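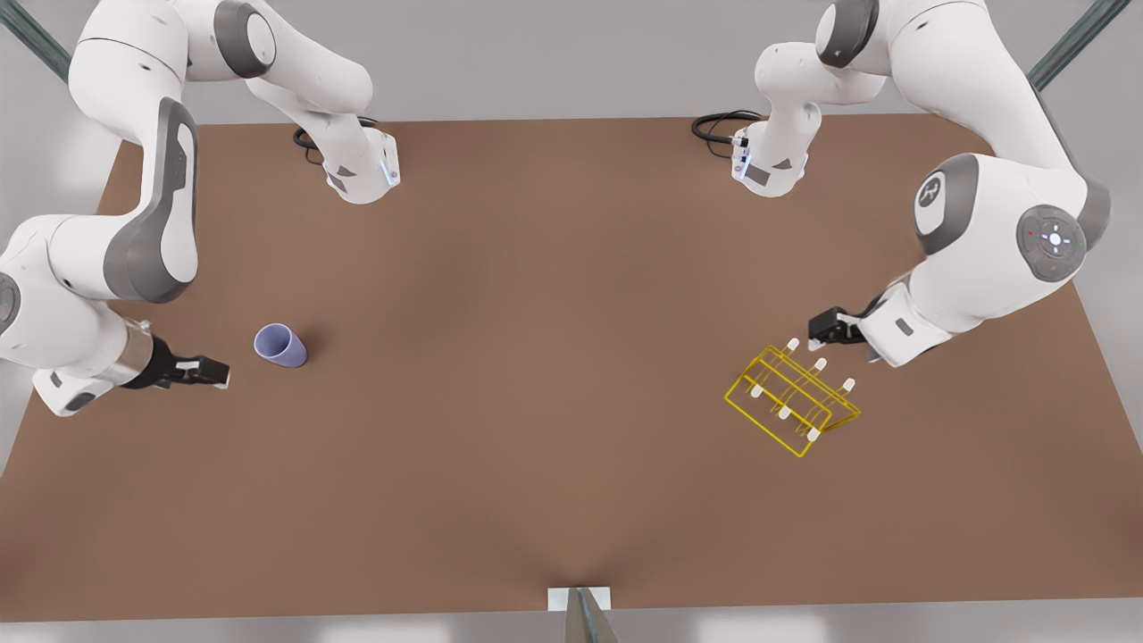

Nokuthula Moodley has been comparing grippers for so long that she picks up her coffee with two fingers. I called her to ask how the Brestby trials were going, and she was happy to talk (and talk!). She runs everything in simulation first, with two white arms and a pair of black two-fingered grippers. "People want to see it lift the cup," she told me. "Fine, the cup's easy. Ask me about the yellow rack!"

So I did. She's done 258 runs with it so far, on 3 finger designs, and thin wire is where they really part ways. "Come in at a bad angle and you're pinching air," she said.

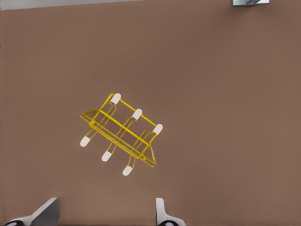

Liam Doherty

The wrist view is her favorite, mostly for arguing with Decha Rungrueang, who'd rather trust the overhead camera. "From up close I can look straight through the rods to the table," she said. "Decha says that's exactly his problem with it."

And the controller? She's still on the old Kurkar one and wants to swap it out by May. "I've got 16 settings to go through first," she said, "so call me again in spring."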